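I'd been told to bring my worst drawer. So I turned up at Shahnaz Mridha's at half past nine with a holdall full of T-shirts, most of them balled up, a couple inside out, and one I'm fairly sure I hadn't seen for years. She tipped the lot onto her bed, looked at it for a while and put the kettle on.

Shahnaz has been folding other people's clothes for 13 years, first on the shop floor at Trivero and then on her own, going round to houses where the wardrobe door no longer shuts. She also runs a small evening class she calls Sesari, after her grandmother's village, and it was someone from the class who put me on to her. "She made me cry about a cardigan," was the recommendation, "but in a nice way."

I asked her first whether people really pay to be taught how to fold. She laughed at me. "They pay because they're fed up! They've bought the boxes, they've bought the dividers, they've watched all the videos, and they still can't find the black one in the morning. It's nearly always the T-shirts. Jumpers sort of look after themselves. A T-shirt is thin and slippery and it's got those daft little sleeves."

The sleeves come up a lot when you talk to Shahnaz. She thinks most of us give up at the sleeves. We lay the shirt down any old how, the sleeve gets caught underneath, and from then on every fold has a lump in it. Her answer is to spend longer on the laying out than on the folding, which drove me mad for the first half hour and then started to make sense.

"Collar away from you, hem towards you, every time," she said. "Then you pat it. Don't tug, you'll have it out of shape. Pat it from the middle out. If it's a bit rumpled still, fine, you're not entering it for a prize. Then the sides go in, and you want those two long edges running next to each other like train tracks. Once you've got your strip you can do what you like with it. Halves, thirds, roll it up if you must."

She is not keen on rolling. I said I'd always rolled, for holidays, and she gave me a look — a kind one, but a look.
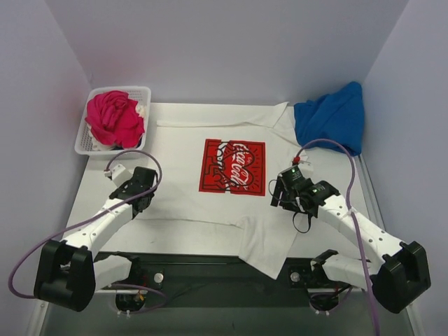
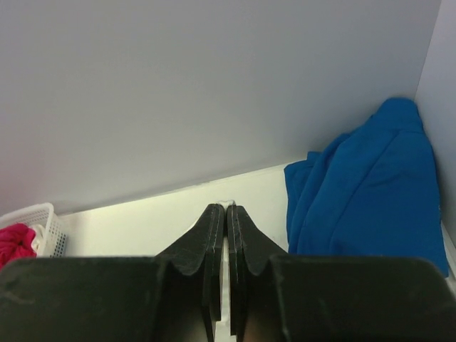
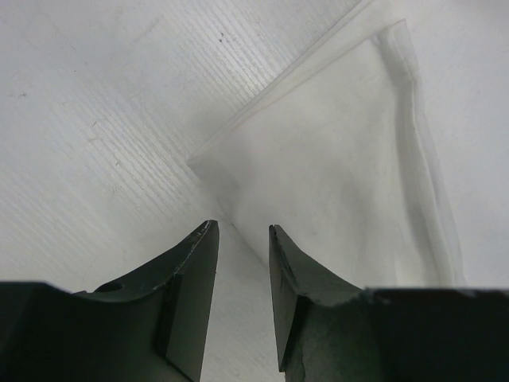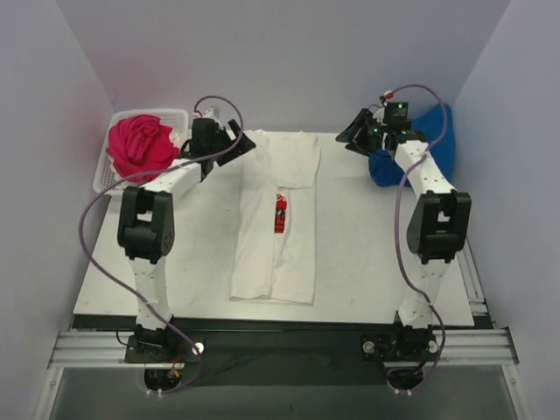 The Coca-Cola T-shirt, spread out in the first picture and folded into a long strip in the last.

I wanted to know about prints, having a drawer full of them. Do you fold so you can see the picture or so you can't? Shahnaz had plenty to say on this. "If it's a shirt you love for the front, you want a bit of the front showing when you open the drawer. A corner will do. You know your own shirts, you only need a bit of red and you think, oh, that one. But I wouldn't put a hard crease straight down the middle of a print if I could help it. Sides in first, and then see where it falls."

Her husband, Sajib Amarasinghe, wandered in at this point looking for his glasses and was asked for his view. "I hang mine," he said, and wandered out again. They've been married long enough for this to be an old row.

We moved on to baskets. I'd assumed somebody so tidy would be strict about them, but she's all for a basket of things simply dropped in. Dusters, gym kit, anything that's going to be used tomorrow and doesn't mind creases. "I've had people on the floor folding tea towels at eleven at night and I think, go to bed! Put them in a basket. I like one with holes in the sides, so it all gets some air, and I like it small. Give a person a big basket and they'll never see the bottom of it again."

Then there's the table. Shahnaz folds standing up, at a table, and won't be talked out of it. The bed is too soft and too low and you end up with a bad back and a wonky shirt. Pale and plain is best, she says, although she admits a white shirt on a white top takes a bit of finding and she's got it wrong herself first thing in the morning with the blind down. "You go by the edges. Run your finger along the hem."

By lunch we'd done my whole holdall. I'd got quicker, though my strips still leaned to the left, and the shirt I'd forgotten about had been moved to the charity bag and back out again 2 times. Shahnaz did the last few alongside me without once looking down, telling me about a man in Kasulo Road who owned 148 T-shirts and wore the same four.

"I didn't make him get rid of any," she said. "People think I'll come in with bin bags. He loved them, so we folded them. It took us until teatime and then his wife came home and opened the drawer and just stood there."

I've kept mine up so far. My daughter has asked me to stay out of her room.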